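Towel folding month at the Kerkmont laundry room

August was all about folding, and we had so much fun with it! Over 40 of you came by the Kerkmont laundry room to try the long fold, and by the last evening the shelves held 143 white cloths in tidy stacks, ready for the guest rooms. Darcy Sawatzky, who taught most of the sessions, went home very happy (and took a pile of mending with her).

If you missed it, the long fold is easy to pick up. Lay the cloth lengthwise on the mat and smooth it out from the middle with flat palms. Then take hold of the near hem, lift it, and bring it up to meet the far one - go slowly with the thin textured cloths, they slide around much more than the thick ones. Match the corners, press along the crease, then fold in thirds from the side. A beginner can get through 30 in an evening, and it's a lovely way to spend one.

The soft mats were a big hit too. A cloth really does stay put on them, and we'd happily never go back to folding on a bare tabletop.

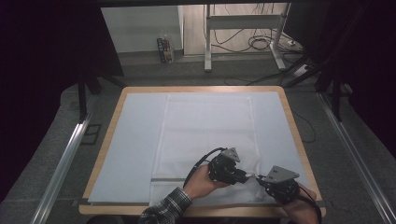 Should thin cloths be ironed before they're folded?

Only if the hem has curled. Otherwise a good shake and a firm smoothing by hand will do, and the weight of the stack takes care of the rest.

Next up is napkins, with 216 of them waiting in the Urkach cupboard! Doors open at 6:30 p.m., and there'll be tea and Darcy's plum cake.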